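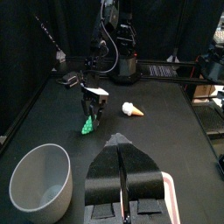
双臂工位作业中：对侧机械臂夹着一件绿色、表面凹凸的小玩具，旁边的桌面上躺着一只冰淇淋甜筒玩具。

Drusta 桌面双臂工位《Prindus 守则》常见问题

大家好，欢迎来到 Fitton 楼的桌面工位。这一页收的都是操作员、来访老师和新同学常问到的事情，有的是培训课上问的，有的是在走廊里问的，还有几条是半夜写邮件来问的（真的不用半夜写，先去休息）。《Prindus 守则》的正文偏短，写得也偏硬，很多人读完之后知道要做什么，却不大清楚手该放在哪里、话该怎么说，所以我们把平时口头交代的那些都写到这里来了，啰嗦的地方请多包涵。守则正文和本页说法不一致的时候，以正文为准，也请顺手告诉我们一声，我们好改。

本页由 Maham Paracha 整理，五月做过一次较大的增补，“道具”和“线缆”两部分基本是重写的。

一、开始之前

我第一次来，需要先做什么？

先把守则正文读一遍，再来上一次上手课，然后由带你的人陪着做完一个完整的班次，就可以在系统里开通账号了。上手课上我们会让每个人亲手按一次急停，再亲手把工位恢复过来。听着像走形式，可是按下去要多大力气、松开要往哪边转，只看别人做是记不住的。课上讲到听不懂的词请直接打断，我们这里学机械的、学心理的、学平面设计的都有，谁也不会觉得你问得浅。

我在别的实验室操作过好几年机械臂，可以免掉上手课吗？

很抱歉，还是要请您来一趟，不过可以跟带您的人商量着走快一些。有经验的朋友来了，运动学那些当然不必再讲，要讲的是我们自己的约定：钥匙挂在哪里，口令怎么喊，哪一种异常可以自己处理，哪一种要叫人。您原来的实验室很可能有一套更好的做法，那我们更想听了，上课的时候尽管说，守则里的“复述口令”一条就是从一位来访老师那儿学来的。

守则管的是哪些设备？

管的是 Fitton 楼里所有的桌面双臂工位，以及工位围挡以内的一切东西，包括桌面、支架、线缆、道具和夹爪上的外包材料。围挡外面的纸箱、推车和办公桌归楼里的日常管理，唯一的例外是它们挡了通道或者挡了急停，那就归我们管，而且要马上管。移动底盘和大负载机械臂另有一份守则，请不要拿这一份去套用。

一个班次要几个人？

2 个人。一位操作，一位看护。操作的人眼睛多半盯着夹爪和道具，看护的人要看得宽一些：两条手臂的肘部离得近不近，线缆有没有绷起来，围挡边上有没有人走过来。两个人的角色在班次中间可以互换，换之前让双臂停稳，口头说一声“我来看护”，对方应一声“好，你看护”，登记表上也改过来。

只有我一个人，能不能先把程序跑起来试试？

带动力的运行不可以，哪怕只是抬一下手臂。仿真、看日志、改标注、整理道具盒，这些一个人都可以做，而且很适合一个人安安静静地做。要是搭档临时来不了，请在预约群里问一句，多数时候半小时里就会有人应。确实找不到人，那一班就取消，取消不记任何不良记录，请放心。

二、每班的开机检查

开机检查到底查些什么？正文里只写了“完成目视与触感检查”。

这一句确实太省了，我们自己也笑过。平时的做法是先断着动力，沿着桌子走半圈，能看到的都看一遍。底座和桌边的固定有没有松，用手推一推；支架上的夹具、托架有没有歪；线缆从头到尾顺一遍，弯得太急的地方抚平；夹爪手指张合的行程里有没有夹着纸屑、线头、胶粒；夹爪外包的黑色材料有没有翘边、起毛、打皱。桌面上如果有上一班留下来的东西，先问清楚再动，有人故意把初始位置摆好了等下一班接着做，您一好心收走，他要难过一下午。

看完以后上动力，让两条手臂分别用低速走一遍回零动作，先一条，再一条，看护的人手放在急停旁边。回零以后在 Bugti 登记系统里勾选检查表，两个人都要签名。

夹爪外包的材料有一点起毛，还能用吗？

轻微的起毛和折痕可以用，在登记里写一句，让后面的人知道您看见过。判断的办法是夹一件标准道具，慢慢抬起来，再慢慢放下，看道具松开的时候干不干脆。如果纤维会勾住道具，或者边缘已经翘到能用指甲挑起来，就请更换，备件在工位抽屉的浅盒里。换完之后要重新做一次闭合位置的校准，这一步很容易忘，忘了的话夹爪会以为自己合上了，其实还差着一层布的厚度。

请不要用剪刀在手臂上直接修剪毛边。也不要用透明胶带临时粘，胶会渗到指缝里去，清理起来够您忙一晚上的。

检查的时候发现问题，可是预约时间很紧，可以先做完再报吗？

分情况。外观上的小毛病，比如标签翘了、桌边落了灰，做完再报没有关系。凡是和固定、线缆、急停、夹持有关的，都请先停下来报，等人看过再开始。我们知道有人为了一个班次等了很久，心里着急，所以守则里专门写了，因为报告问题而损失的时间由排班补回来，补的优先级比新预约高。这一条请一定用起来，别不好意思。

三、运行中的规矩

桌面作业的速度上限是多少？

末端速度上限是每秒 200 毫米。上手课期间还要再低，由带您的人当场设定。两条手臂同时在动，并且工作空间有重叠的时候，也请主动调低。我们从来不比谁做得快，登记系统里也没有速度排名，以前有人做过一个小排行榜，大家玩得很高兴，后来还是拿掉了。

两条手臂同时工作，怎么避免碰到一起？

最省心的办法是轮流：一条去取放，另一条停在约定的等待姿态，手指合拢，不伸进对方的取放区。等待的那一条也算在运行，它的动力是开着的，程序出错的时候它一样会动，所以看护的人不能只盯着正在拿东西的那一条。

任务本身要求两臂配合的，比如一臂扶着一臂放，或者当面交接，请在开始之前把交接点写进任务单，高度、左右、谁先松手都写清楚。交接时等接的一方夹稳了再松，中间留一拍停顿。肘部的干涉最容易被忽略，大家都看手，少有人看肘。我们的建议是第一次走新动作的时候，看护的人专门看肘，操作的人专门看手，走完一遍再换过来走一遍。

手臂夹着东西停在半空，我可以伸手进去把桌上的另一件道具扶正吗？

不可以，这大概是全页里我最想请您记住的一条了。夹着东西悬停的手臂看上去很安静，安静得让人觉得它已经做完了，可是它随时可能接着走下一步，也可能因为断电把东西掉下来。想扶正一件倒着的小玩具，正确的顺序是：操作的人把夹着的东西放下，双臂回到等待姿态，按下保持，说“已保持”；看护的人确认指示灯，说“可以进”；然后一个人伸手，另一个人看着。手出来以后说“手已出”，两个人都听见了才解除保持。

我们算过自己的账，整套走下来用不了一杯茶的工夫。请别省。

还有一件相关的小事：有些道具本来就该侧躺着。任务单上写了“初始姿态随意”的，倒了就让它倒着，不必去扶。

口令一定要用中文喊吗？

不一定，用两个人都听得懂的语言就行，开始之前约好，中途不要换。唯一统一的是“停”和“STOP”，听到任意一个都要立刻按急停，按完再问为什么。喊错了没关系，谁都不会因为多喊了一次停而挨说，我本人就因为一只飞虫喊过。

什么情况下按急停，什么情况下用保持？

拿不准的时候按急停。保持适合一切都正常、只是想歇一下或者伸手调整的时候；急停适合手臂走向了意料之外的地方、线缆被勾住、道具卡死、听到不熟悉的响声、有人或者东西进了围挡，以及您单纯觉得不对劲。急停之后夹着的东西有可能会掉，让它掉，不要去接。道具盒里的东西都是按“掉了也没事”的标准选的。

恢复之前，两个人一起看一遍桌面，说一遍刚才发生了什么，再登记，再复位。登记里只写看到的，原因留给后面分析的人去写。

操作时可以听音乐、吃东西、看手机吗？

音乐请关掉，很多问题是先听出来的。饮料和食物留在围挡外面的小桌上，杯子要有盖。手机静音放好，等重要电话的话提前跟搭档说一声，到时候先保持再出去接，没有人会介意。长头发请扎起来，宽袖子请卷上去，挂在脖子上的工牌请塞进衣服里或者摘下来，戒指和手链随您，但伸手进围挡之前请摘掉。

四、道具和容器

为什么桌上总是玩具食物？能不能用真的？

玩具水果、玩具甜筒这一类东西形状差别大，有疙疙瘩瘩的，有圆的，有一头尖的，颜色也鲜亮，摔了不心疼，擦一擦又能用，实在是很好的练习对象。真的食物不进围挡，汁水进了夹爪的关节要整个拆开来洗。确有研究需要的，请单独写申请，由我们安排带防护套的工位，桌面也要另外铺垫。

一次可以放几件道具？

每轮最多 6 件，容器另算。再多的话桌面就挤了，手臂在里面穿来穿去，看护的人也看不过来。暂时用不到的道具放回围挡外的道具盒，请不要沿着桌边排一排“备用”，它们早晚会被手臂的前段扫下去。

容器有什么讲究？碗放在桌子角上可以吗？

放在角上可以，只要整个底都落在桌面上，并且两条手臂中至少有一条够得着，不必伸到极限。口沿要朝上，里面没有上一轮剩下的东西。较轻的碗在放入道具时会被推着走，可以在底下垫一片防滑垫，垫子要比碗底小，免得露出来的边角被夹爪带起来。浅色的碗放在黑桌面上看得很清楚，深色的容器请加一圈浅色标记，对操作的人友好，对看护的人也友好。

从高处往碗里丢道具是不行的。夹爪下降到道具底部接近碗沿，再往里送，松开，停一拍，再抬。松开后道具滚出来了也别急着追，按任务单上的“重试”走。

我想带自己的道具来，需要登记吗？

需要，每一件都要有编号。编号贴在不影响夹持的一面，或者贴在收纳袋上，并在 Bugti 里填写它的材质、重量，有没有可以掉下来的小零件。玻璃、陶瓷、带刃口的、充气的和装着液体的一律不收。毛绒类可以，但是掉毛的请先在围挡外面用力抖一抖，您会惊讶能抖出多少东西来。

道具柜里编号 971 的那件怎么总是借不到？

哈哈，这个问题收到过好几回。971 号是各工位共用的夹持校准块，换过手指外包材料的人都要用它，所以总在路上。用完请当班归还，放回柜子最上层，不要带到自己的工位过夜。我们已经在补做一块了，做好之后会在预约群里说。

道具多久清洁一次？

每班结束时用微湿的布擦一遍，擦完晾着，第二天再收进盒子。表面有很多小疙瘩的那种，用软毛刷顺着缝刷，不必刷得很用力。有谁感冒了还坚持来上班的（最好别来），请擦得仔细一点。

五、桌面、支架和线缆

线缆要怎么走才算合规？

守则正文给了三句话：留余量，有固定，不过肩。换成平常话讲，手臂上的线要留出一个松松的弯，让每个关节转到头的时候都不会拉直；弯的两头要扎住，别让它自己晃；伸到最远时，这个弯也不能甩到夹爪的前面去。余量留太多同样不好，线圈会挂住支架的角。检查方法很朴素，低速把每个关节转到两头，看护的人一路看着线走。

从顶上垂下来的线请贴着立柱或者外框走，隔一段扎一下。扎带的尾巴剪平，剪下来的小段当场捡走，这东西要是掉进夹爪的行程里，能让人找上半天。

小设备可以直接放在桌面上吗？

可以，要固定住，并且放在手臂底座一侧，不占取放区。标签朝着人这一边，别的班次的人才知道它是什么、找谁问。没有标签的小盒子我们会先断电收起来，放到失物架上，写一张纸条。里面有数据的，请自己记得备份。

围挡和黑色帘子能不能打开？里面有点闷。

班次之间随意打开通风，运行中请保持原样。帘子一来让背景干净，二来提醒路过的人里面正在工作。打开过以后请把帘脚理好，不要拖到桌面上，也不要让它贴着手臂的后侧。觉得闷的话，把每班的时间排短一些，中间休息时出去走走，楼下的树荫很不错。

围挡外面堆着纸箱，算不算违规？

只要没有挡住通道、急停、配电和散热的网格，就不算。箱子叠放不要高过旁边桌子上的设备，重的在下面。要长放的请写上姓名和内容，不写名字的箱子到月底会被当成空箱子处理，已经有人因此丢过一整套舍不得用的螺丝刀，我们都替他心疼。

可不可以自己移动支架或者摄像头？

支架请不要自己动，哪怕只是挪一点点。外参一旦变了，前后几班的数据就对不上，而且从画面上不大看得出来。如果不小心碰到了，请停下来登记“可能移位”，我们来重新标定，这样的登记我们只会感谢您。需要换角度的任务，提前在任务单里写明，由工位负责人来调。

六、数据与记录

画面里可以有人吗？

尽量没有。双臂运行时人本来就应该在围挡外面，剩下的是边缘偶尔露出来的手、袖子和走过的身影。手臂上装的摄像头视角很宽，有时候照得比您以为的要远，请在开机检查时看一眼预览，把写了名字的纸、工牌、亮着的屏幕从视野里移开。访客进来之前要告诉他们正在录制，愿不愿意入镜由他们自己决定，不愿意的，请他们在走廊稍等，或者等这一轮录完再进来。

失败的那几轮要删掉吗？

请不要删！夹空了、掉了、放歪了，都是很有用的记录，标成“未完成”并写上一句发生了什么就好。可以删的只有两种：录到了不愿意入镜的人，以及录制中发生了安全事件、由我们另行封存的。第二种请让我们来处理，您不用动手。

有的新同学会不好意思，觉得失败太多显得自己手生。手生就手生嘛，谁来的第一个月不是这样。

登记里的文字要写到多细？

写到一个没在场的人能看明白就够了。“左臂夹取绿色道具，抬起后悬停，操作员按保持”，这样一句就很好。“有点怪”就少了点，请至少说说哪里怪。道具的名字用登记系统里的名字，实在看不出是西兰花还是葡萄的那几件，直接写编号，不要各写各的，上个季度光是统一叫法就花掉了我们整整一个下午。

谁可以看到这些记录？

同一项目的成员和工位负责人。跨项目借用要双方负责人同意，用于论文或者公开展示的，还要再看一遍画面里有没有不该有的东西。异常登记是全体操作员都能看的，隐去姓名，大家一起学。

七、收尾和其他

一班结束时要做到什么程度才能走？

双臂回到停放姿态，夹爪空着，手指合拢；动力关闭，钥匙挂回去；道具擦过、清点过，碗倒扣在架子上；桌面没有线头和碎屑；登记两个人都签了。如果跟下一班约好了保留桌面布置，在桌角放那块写着“请勿收拾”的牌子，并写明是谁留的、留到什么时候。

小小的一个请求：走之前站着看一眼整个工位再关灯。我自己靠这一眼找回过两次眼镜。

违反了守则会怎么样？

多数时候是我们请您坐下来聊一聊，看看是守则写得不明白，还是当时太赶，然后一起重走一遍那个步骤。一个人开动力、绕过急停、在动力开着时把手伸进围挡，这几样会先暂停账号，重新上过上手课再恢复。主动说出来的和被别人发现的，处理起来会很不一样，请相信这一点。

守则有没有照着外面的标准来？

编写时参考了通行的机器人安全标准和协作作业方面的资料，再按我们桌面工位的尺寸和人手作了收紧。它是一份内部守则，不能代替您所在单位的合规审查。要把这里的做法搬到自己的实验室去用，非常欢迎，只是请先做一次自己的风险评估，我们的桌子、手臂和围挡，跟您那边的多半不一样。

我觉得有一条规定不合理，可以提吗？

太可以了。在 Bugti 的“守则建议”一栏里写下来，或者直接来找 Maham Paracha 说，带不带方案都行。收到的建议每个月会集中讨论一次，采不采纳都会回复，不采纳的也会写明理由。上面讲伸手步骤的那几句口令，最早比现在长得多，就是大家一条一条提意见，慢慢缩成如今这个样子的。

您要是读到这里还有没找到答案的问题，请写信到工位公用邮箱，或者在开放时间过来敲门，下午三点以后人比较齐。门上贴着“录制中”的时候请稍等一会儿，录完就来给您开门。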